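Let the Night Court Stay Open

By Zawadi Rashidi | Oct 29, 2018

I have been going to court in Vutosholm for 5 years now, mostly because my paper pays me to, and I want to talk about something that gets maybe two lines in print when it gets anything.

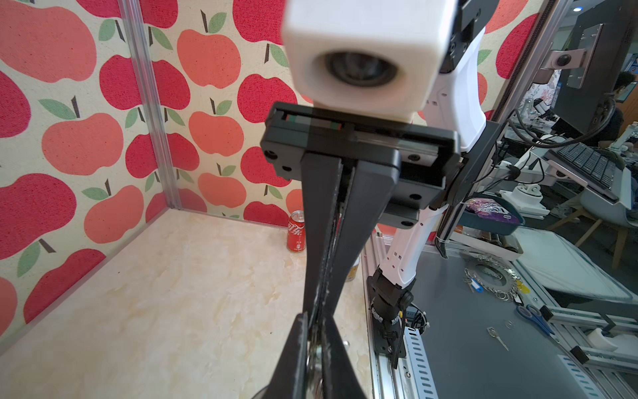
It's the night court. The county wants to close it in January and fold everything into the daytime list, and I think that's a terrible idea!

If you've never been (lucky you), the night court sits from six in the evening until the cases run out. It hears the small stuff. Shoplifting, driving on a suspended license, somebody throwing a chair in a bar on Lyimo Street. No murders, no big frauds, no cameras on the steps. I once watched a man plead guilty to stealing a leaf blower and then ask the judge, very politely, whether he could buy it. He could not.

I know how that sounds. Who cares about a leaf blower? Well, the guy cared, because he had a job at the Timasis bakery that started at five in the morning, and a daytime hearing would have cost him a shift. Possibly the job too. He came in after work, got his fine, set up a payment plan and went home to bed. I don't see what's wrong with any of that.

The county's argument is money. Keeping the building open late means paying guards, clerks and a judge for evening hours, and I get it, money is tight. Frauke Ostermann, the county administrator, told the public meeting that the evening list "duplicates a service we already offer." I wrote that down and underlined it. The daytime list is so backed up that a friend of mine waited outside Courtroom 3 from breakfast until the middle of the afternoon over a broken taillight ticket, and then they told her to come back the next month. If that's the service, I'd like to know which part of it is being duplicated.

And then there's what happens when people miss a hearing. The judge signs a warrant. Now your shoplifter, who owed the town a fine, gets picked up at a traffic stop and spends the night in a cell, and the guards and clerks and judge all get paid anyway, plus the deputy who drove him over. I've asked the county twice for the cost of that side of things and both times I got a nice email saying my request had been received.

Gladys Mushi, a public defender who has worked more evenings in that building than I have, puts it more bluntly than I would dare. She told me her daytime clients miss hearings because of work, kids and the bus, pretty much in that order. The last bus out to Zimton leaves before the daytime list is usually finished! So you either walk out before your name gets called or you find a ride.

Now, I'm not soft on this. My own car was broken into twice last winter and I would happily have thrown the book at whoever did it (they got my gym shoes and a very good umbrella). Victims matter here too, and they also have jobs. Obadia Shemweta owns the hardware store where most of our shoplifting seems to happen, and he likes the night court because he can close up, walk over, say his piece and be home for dinner. When he gets called during the day he has to lock the store. He told me he has let cases drop over it, and he wasn't proud of saying so.

People who disagree with me will bring up the petition, the one with 3,000 names on it asking for more patrols. Fine, I signed it too. But a patrol that arrests somebody has to bring that person in front of a judge at some point, and if the line for the judge is months long, what have we bought? A longer line.

I'd settle for less than what we have. Run it 3 evenings a week. Put traffic cases on one of them. Let people pay fines at the window until nine, which the clerk Fatima Ekwueme suggested years ago and which would cost next to nothing, seeing as she'd be sitting there anyway. I just can't support shutting the doors and hoping everybody finds a way to take the day off.

The county is still taking written comments at the front desk. The form is two pages and asks for your middle name for some reason. I left that bit blank and they took it anyway.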